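Comari Garment Steamer – Care and Use

4. Preparing to Steam

1. Fill the tank to the MAX line with cold tap water.
2. Spread the garment on a padded surface.
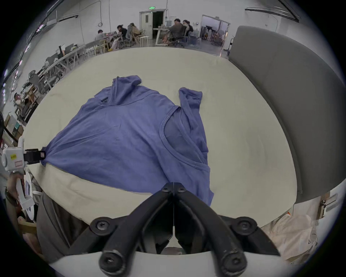 Page 8

3. Smooth the collar and sleeves by hand before applying steam.
4. Hold the steam head 3 inches from the fabric.

CAUTION: Steam can burn. Unplug the unit before refilling – never open a hot tank. 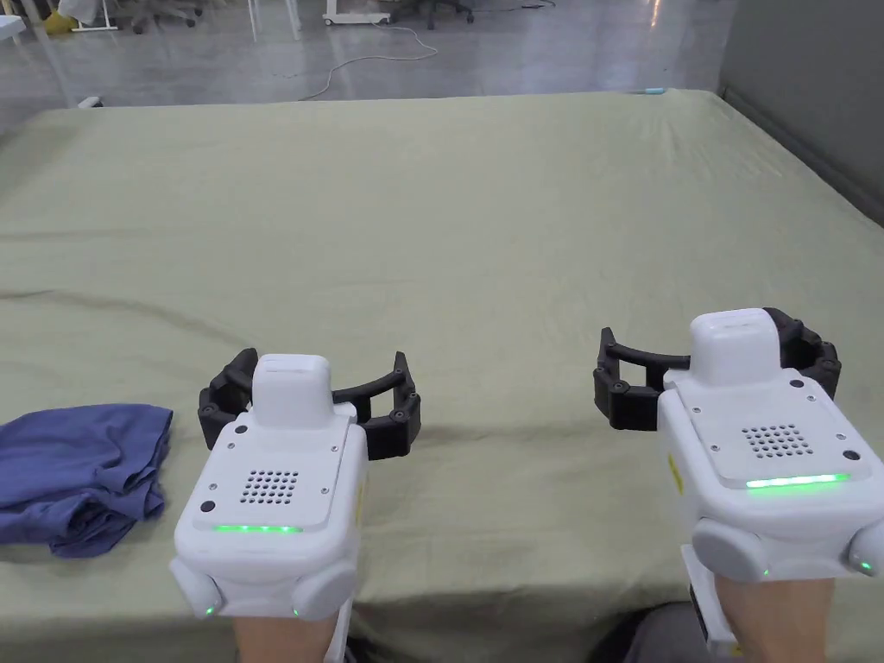
Figure 3. Table covered with a fabric sheet.

NOTE: Descale the tank every March.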